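Zubaida Gilani picks up on the second ring and is already talking about bristles.

"They bend. That's the whole problem - a gripper closing on a mug is easy, the mug stays a mug. A brush is a different shape every time it touches the floor."

She runs the sweeping study at Grudero with Deividas Dzene. Two arms, one for the brush or broom, one for whatever catches the mess. They did it in lived-in rooms from the start. Marble floor, furniture left where it was. Dzene wanted a lab mock-up first, lost that argument in March, and says he's over it.

The data: 3657 sweeps, all teleoperated. Policy trained on those, then tested on 400 fresh ones with bits of rubbish it hadn't met.

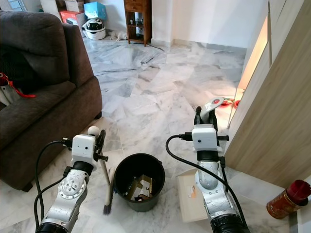
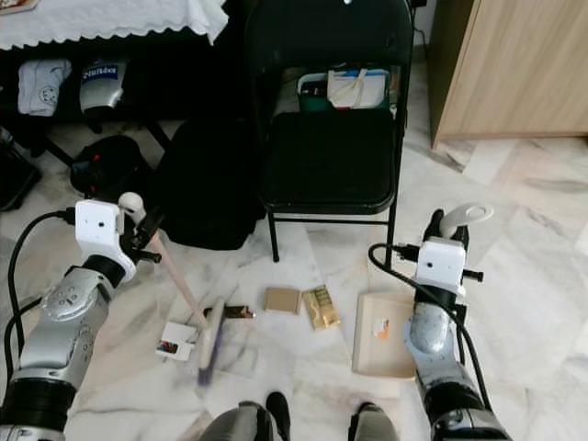
*Two arms over the marble floor, brush or broom in the left gripper.*

So what did they find? Short version, the catching arm matters more then the sweeping arm. "Everyone watches the broom," Gilani says. "I watched the broom for months. But freeze the other arm and the score drops by roughly 30 percent. Freeze it and you're pushing junk at a wall."

Dzene, on speaker, coffee going in the background: "Flat things are the worst. Card, foil. They stick to the floor and the bristles ride over top." His fix was dull - a second, shorter stroke at a steeper angle. They added 50 demos of just that and retrained overnight.

Did it help? "On card, yes. Foil, a bit. Foil does what it likes."

I asked about speed. Slow, both agree. Gilani would rather talk about the left wrist, which she thinks is held too stiff when the bristles land. Force sensing is next, if the money comes thru. Bernice Agyeman is writing that part up now and wants the failure clips released along with the good ones. Gilani's for it. Dzene wants to relabel them first.

"He always wants to relabel," she says, and then she had a meeting.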